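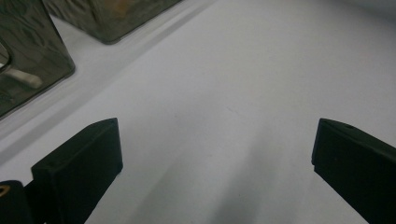 Home Posts Replies Media About

Rekha Devadiga
November, 7:40 a.m.

1/ Spent Wednesday at Kollár going through the Trolum logs with Stijn Dierckx. The question was narrow: can a two-finger gripper clear a table at the level of a bored teenager. Notes follow.

2/ Task set was 40 pickups. Mixed kitchen items, plain light tabletop, no fixtures. 13 failed on the first try. Most of those were see-through or tinted.

3/ Opaque things are close to solved at this scale. Mugs, boxes, wooden spoons. Slow, but I would leave it alone with them.

4/ Smoky translucent stuff is where it falls apart. Depth comes back with holes, or it returns whatever is behind the wall of the object. The planner then aims for a surface that isn't there.

5/ Pale matte table doesn't help either. A soft shadow can score higher as an edge than the real edge does. Stijn turned off the overhead light for one batch and got 2 fewer misses. I wouldn't build on that.

6/ Closing force is the other half. Smooth sides and rounded corners want a wide, flat contact. Our pads are flat enough, but if the approach angle is off by up to 2 degrees the part starts to rotate out.

7/ Sultititz handles this with a touch-first routine – close slowly, stop on contact, re-center, close again. It works. It also doubles the cycle time, and a person with a dish tub is already faster.

8/ Shop floor is a different answer. Closine runs the same hardware on one part number all day, in a tray, and I have no complaints about it.

9/ So for household chores: sorting, yes, with supervision. Glassware, no. Next change is the wrist lighting, then we rerun the same set in the same order.

10/ Stijn wants softer pads first. We're doing the lighting first.

Last updated 9:15 a.m.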